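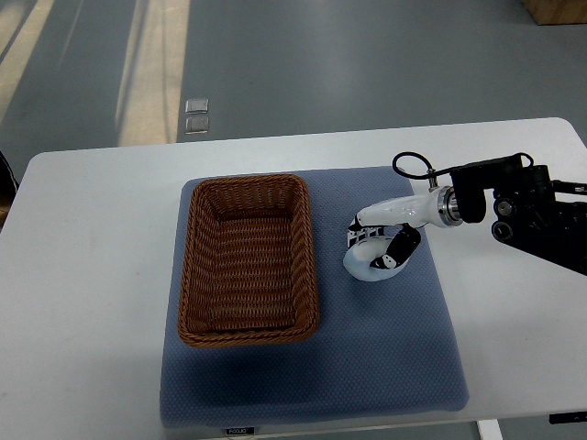
Rafail Michailidis来信询问：抓取时物件滑脱、操作员又重新夹取的那些片段，究竟是作为失败样本剔除，还是照样进入训练集？如果照样进入，学习系统会不会把“先滑脱再夹起”也当成正常动作学去？

Flilano示范数据采集工作常见问题
Gimeo数据采集办公室
最近更新：25/09/2022

来信所提的情形，在操作员培训和合作单位的往来邮件中也多次出现，现列为首条答复，其余问题依类别排列。本页适用于Flilano项目的桌面操作类采集，移动底盘类采集另有说明，请向办公室索取。

一、样本的取舍

滑脱后重新夹取的片段如何处理？

保留，但须加注“中途修正”标签。学习系统在实际运行中必然会遇到夹持不稳的情况，如果训练集中全部是一次成功的动作，系统在偏离预期状态之后便缺少可以参照的示范。至于是否会因此学到多余的动作，取决于训练时各类标签的配比，配比由训练组决定，采集现场无须自行控制。操作员不应为了获得此类片段而故意使物件滑落，故意制造的滑脱与自然发生的滑脱在手部运动上差别明显，复核时一般能够辨认，一经确认即作废。

哪些片段应当场作废？

下列情形由操作员在片段结束后立即标记作废，不必等待复核：操作员身体或衣物进入工作区域并遮挡物件；录制开始时手部已与物件接触；急停被触发；任务说明与台面实际摆放不符；任一路数据流中断。作废片段仍须上传，不得在本机删除。采集软件会将其归入单独目录，供设备组排查故障使用。

片段结束时物件没有到达目标位置，算不算失败？

算。任务说明中写明了结束条件，以“将物件放入篮内”为例，物件须完全位于篮口以内，且手部已经张开并离开物件。物件搭在篮沿上的，标记为“未完成”，同时填写搭靠的方位。未完成片段不计入操作员的合格数量，但也不影响其考核。

一个任务需要采集多少片段？

桌面放置类任务以200个合格片段为一批。一批完成后由训练组进行一次试训，根据试训结果决定追加、调整摆放范围或结束该任务。在试训结果返回之前，采集组可以转入下一任务，但不得拆除上一任务的台面布置记录。

二、台面与物件

垫子和篮子可以移动吗？

可以，且应当移动，但必须按照摆放表执行。摆放表给出每一组片段中篮子的朝向、篮子在垫子上的区域以及物件的起始区域。表中只写区域，不写精确坐标，操作员在区域内自行放置即可，不要借助直尺反复对齐。过于整齐的摆放会使学习系统依赖固定位置，换到别的台面后表现下降。垫子与桌沿略有偏斜属于正常情况，不需要纠正。

为什么选用软质物件？

软质物件受力后外形会改变，手指闭合的程度与最终夹持效果之间的关系比硬质物件复杂，对示范数据的需求也更高。现阶段的物件以体积较小、表面柔软的玩偶和环形玩具为主。硬质器皿类物件计划在下一阶段纳入，届时将另行发布操作规范。
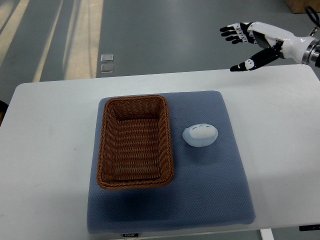 软质物件在反复抓取后会逐渐变形，表面绒毛或印刷图案也可能磨损。每天开工前，操作员应将在用物件与留样比对，出现明显塌陷、开线或褪色的，填写更换单后领取新件，旧件交回物料柜，不得混用。更换前后的片段须分属不同批次编号，以便训练组判断外观变化是否影响结果。清洗过的物件应在完全干透之后再投入使用。

可以带自己的物件来采集吗？

不可以。所有物件均须先行登记，登记内容包括外形、重量、主要颜色以及是否带有人脸或文字图案。目前在册物件为244件。合作单位如希望增加特定物件，请将实物寄至Tekleab实验楼收发处，并随附用途说明。登记通过后，物件由办公室统一保管，项目结束后可申请退还。

地面反光和日光变化是否需要处理？

一般不需要遮挡。日光在台面以外的地面上移动，属于允许的背景变化，对学习系统适应不同环境有益。只有当强光直接落在物件或篮子上，致使局部过曝、轮廓难以分辨时，才应放下遮光帘，并在片段备注中填写“遮光”。备注用语请使用下拉菜单中的固定词条，不要自行输入。

三、操作与示范方式

操作员需要具备机器人方面的专业背景吗？

不需要。新操作员须完成基础培训，并在带教人员在场的情况下独立完成一组练习片段。练习片段不进入训练集。以往的经验表明，动作平稳、耐心较好的人员上手较快，是否有编程经验与示范质量之间没有明显关联。首次上岗的操作员，头两天只安排单一任务。

动作越快越好吗？

不是。任务说明没有设定时间目标，只设上限，单个片段不得超过54秒。操作员应以自己能够稳定控制的速度进行，接近物件时适当放慢，手指闭合后稍作停顿再提起。刻意追求速度容易造成手臂抖动，抖动会被如实记录并影响学习效果。同样不提倡过度缓慢，长时间悬停不动的片段在复核中会被退回。

手部应从哪个方向接近物件？

由操作员自行判断。对于同一物件，不同操作员可能习惯从侧面合拢，也可能习惯自上方下探，两种方式均可接受。训练组曾于今年3月提出统一接近方向的建议，经试行后取消，原因是统一之后，系统遇到朝向不同的物件时选择过少。目前仅有一条限制：手指不得勾住篮沿借力。

对环形物件，能否将手指穿过中间的孔？

可以。穿孔提起和从外缘夹持分别对应不同的抓取标签，操作员在片段结束后选择相应标签即可。若同一片段中先后使用了两种方式，以物件最终离开垫面时的方式为准，并加注“中途修正”。

每组片段之间手臂是否必须回到初始位置？

必须回到初始区域，但不要求姿态完全一致。采集软件在手部进入初始区域后才允许开始下一片段。手部应保持张开，手腕处的线缆应留有余量，如发现线缆缠绕或绷紧，请停止录制并通知设备组，不要自行拆装接头。

操作中感到疲劳怎么办？

请直接停止。操作员有权在任何时候中止当日采集，无须说明理由，已完成的合格片段照常计算。带教人员发现操作员动作质量明显下降时，也应主动安排休息。

四、标签与复核

标签由谁填写？

结果标签由操作员当场填写，动作分段标签由复核人员事后填写。分段标签包括接近、合拢、提起、移动、松开和撤离。复核人员与操作员不得为同一人。对结果标签有异议的，由复核人员提出，双方各自写明意见后交由Steven小组裁定，裁定之前该片段暂不进入训练集。

文字指令是如何产生的？

每个任务备有多种措辞的指令，由软件随机分配给各片段，例如“把圆环放进篮子”与“请将环形玩具放入编织篮”。操作员若认为指令含义不清或与台面物件不符，应按作废处理，并在备注中选择“指令有误”。请勿按照自己的理解修改台面来迁就指令。

操作员能否看到学习系统的表现？

可以申请旁观试运行。试运行时间公布在Tekleab实验楼一层公告栏，旁观者须站在黄线以外，不得与系统运行中的台面接触。试运行结果尚处于内部评估阶段，请不要拍摄，也不要将所见情况作为系统性能对外引用。

五、数据保存与使用

采集过程是否会录下操作员本人？

头部视角的取景范围以台面及其周边地面为主，操作员偶尔入镜的片段按前述规定作废。环境声音不录制。软件保存操作员编号，用于统计和复核，编号与姓名的对照表由办公室单独保管，不随数据集提供给合作单位。

合作单位可以取得哪些内容？

签署数据使用协议后，可取得合格片段、中途修正片段及全部标签。未完成片段须另行申请，并说明研究用途。作废片段原则上不对外提供。数据集不得转让给第三方，由其训练所得的模型可以用于非商业目的的发表，发表时请注明Flilano项目及所用批次编号。

发现已交付的数据有误，如何反馈？

请通过项目邮箱提交片段编号、问题描述和发现方式。办公室收到后先行登记，再交复核人员重新查看。确认有误的片段在下一版本中更正或撤回，更正记录随版本说明一并发布。请勿直接在本地副本中改动标签后再与他人共享，否则后续版本将无法核对。

旧版本的数据还能继续使用吗？

可以，但建议在研究记录中写明版本号。旧版本中的“中途修正”片段当时与一次成功的片段合并存放，没有单独标签，如需区分，可向办公室索取补充标签文件。补充标签只覆盖桌面放置类任务，抽屉和柜门类任务的补标工作仍在进行，完成后将在本页公布下载方式。

本页未列出的问题，请来信Gimeo数据采集办公室，来信时注明所属单位及涉及的任务名称。涉及设备安全的问题请勿通过邮件提出，应直接向现场带教人员报告。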